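8/13/23

Well, I finally sat down with Nelli and went through the down payment account, and we're over 7 thousand now, which made me so happy I had to read the number twice! I moved $60 more in before supper, the money I'd been frittering away on lunches in Wutham.

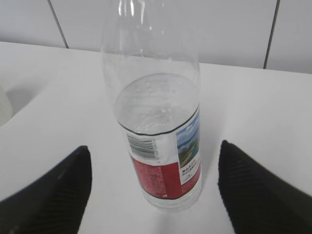
Water with my lunch.

The rent's still $708 and I do wish it weren't - but Nelli thinks we could start looking around Clererbridge by November, and I've already picked out curtains in my head.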